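How Is a Stadium Rebuilt?

A stadium is a large place where people watch sports. When one grows old, its owners may choose to rebuild it instead of starting again somewhere else.

The work begins with a survey. At the Flitotton ground, engineers checked 446 steel beams and found that 126 of them needed to be replaced. They also measured how quickly people could leave by each gate.

Next, architects draw the plans. A good plan gives every seat a clear view of the field. It also includes ramps, restrooms and wide walkways.

Then the builders arrive. They usually close one stand at a time - a stand is a block of seats - so that games can go on in the rest of the stadium. Flitotton had 6 stands, and 2 were closed each summer.

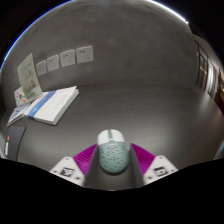 Annapurna D'Souza

Before the public may return, inspectors visit. They test the lights, the alarms and the handrails. A small practice game is often held first, with only part of the seating open.

Words to know
Architect: a person who designs buildings.
Inspector: a person who checks that a place is safe.
Survey: a careful study of a building or piece of land.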